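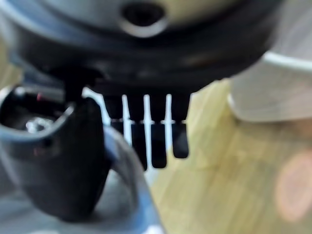

**Home Robotics > Hands, Wrists and Grippers**

## Wrist camera loses focus in the last stretch before contact

I'm building a two-arm machine in a shared workshop. The current job is picking up slides and putting them back on a shoe rack as matched pairs. Each arm has a small fixed-focus camera mounted at the wrist, looking out along the hand. A head camera covers the whole work area.

At arm's length the wrist view is usable. Once the hand is close to the target, anything near the lens turns into a dark mass with soft edges, and the floor behind it isn't sharp either. The only edges my detector still finds reliably are strong black-on-white ones. Wood grain and plank seams are useless to it.

Setup:

- arm controller: Nodon, stock firmware
- camera board: Hunora, fixed lens, auto exposure on
- 2 wrist cameras, 1 head camera
- hand-eye calibration done at 100 cm, before I moved the mount

Questions:

1. Is this a focus problem, an exposure problem, or both?
2. Do I have to redo the calibration if I change the focus?
3. Is it normal to just ignore the wrist camera near the end of the reach?

-- Rafail Kouris

### Answer 1 (accepted)

Both, but focus first.

A fixed lens set for 100 cm can't hold detail at 5 cm. Most small board lenses are threaded and held with a dot of glue. Crack the glue, put a printed target at 21 cm, and turn the lens until the fine lines separate. You lose the far view, but the head camera already has that. Lock the thread again when you're done -- a lens that creeps under vibration will cost you more time than a blurry one.

Then turn off auto exposure. With dark shapes filling much of the image, the metering pulls everything up and your pale objects clip to flat white. Set the exposure by hand with the fingers in view, under the lights you normally run with.

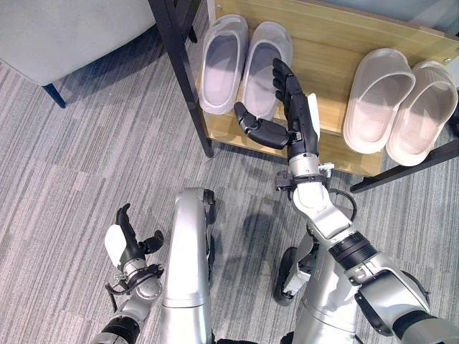
Pale slides on pale wood are a hard case even after that. The boundary between a light footbed and a light shelf board is mostly shadow, and the shadow moves when the arm moves. I would take the pose of each slide from the head camera, before the hand covers it, and use the wrist view only to correct sideways error. The strap opening gives a better edge than the outline of the sole.

On calibration: yes, redo it. Turning the lens changes the focal length slightly, so the intrinsics go first and the hand-eye second. You also moved the mount, so the old result was no good anyway.

### Answer 2

I gave up on wrist cameras for this. Put a short-range distance sensor in the palm, and close the hand at a fixed reading. Goel sells one that fits, or did when I bought mine in August. Doesn't help with pairing left and right.

### Answer 3

Check that the lens is clean. Mine had a fingerprint on it.

Also, what speed are you running? If the shutter is slow you get smear on top of the defocus, and the two look alike in a still. Stop the arm, wait a second, grab another image and compare. I have the Bronlow mount, which flexes a bit, so I always pause before the last move.

**Comment from Rafail Kouris:** Refocused at 21 cm and fixed the exposure. Edges on the near objects are better. Intrinsics are redone, hand-eye is still to do. Haven't tried the pause yet.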